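Odd Socks: Frequently Asked Questions
Pernesham Sock Exchange, upstairs at the Cadbridge Community Laundry

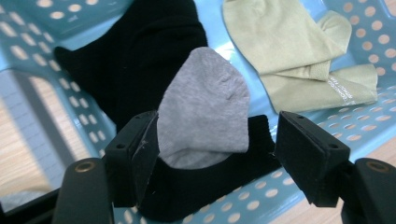 What is the Sock Exchange?
A place to bring socks that have lost their other half. We sort them, try to match them, and put the leftovers out for anyone who isn't fussy. It started in April with one basket and has since taken over the room where we used to keep the good chairs.

What colours do you get?
Black. After that, grey. Every so often a sage green turns up and there's a bit of a stir.

Surely black socks all match each other?
You'd think so, and you'd be wearing one to the ankle and one halfway up the calf. Black socks come in 300 different blacks, and most of them only show their true colour in daylight on the bus. We check cuff height first, then the ribbing, then the toe seam. Colour comes last, by the window.

I tuck one sock into the other before washing so they stay together. Is that all right?
It keeps them together, yes. It also means the inside one comes out of the wash much as it went in. Please untuck everything before it comes to us. Ghizlane Helmy runs the sorting table and has found a grey sock living in the cuff of a black one more times than she cares to discuss.

Do they need to be clean?
Yes.

How clean?
Washed, dried and not brought in still warm from your gumboots.

Why do you use plastic baskets with holes in them?
They let the air through, they weigh next to nothing and you can hose them out. A small baby sock will go through the side slots if it puts its mind to it, so those go in the ice cream tub by the door. We did try the Nasr canvas hamper for a while. It was very handsome and things stayed damp at the bottom of it for a fortnight.

The writing on my sock has worn off. Can you still match it?
Usually. Faded lettering is still useful, even if all we can tell is which way it runs. Don't go over it with a laundry marker to help us. Someone did, and guessed wrong.

How long do you keep a single?
2 months on the line, then it goes in the free basket. After that it becomes a duster.

Can I take socks without bringing any?
Of course. Limit of 50 per visit, a rule we brought in after one visit.

What does it cost?
Nothing. There's a Tadent biscuit tin for coins if you feel moved, and the money goes towards pegs.

Is it true you have 4,000 socks up there?
It was, before the winter clear-out. We can see the carpet again near the radiator.

I've found the other one at home. Can I have mine back?
If you can pick it out. Bring the one you've got, and allow yourself an afternoon if it's black.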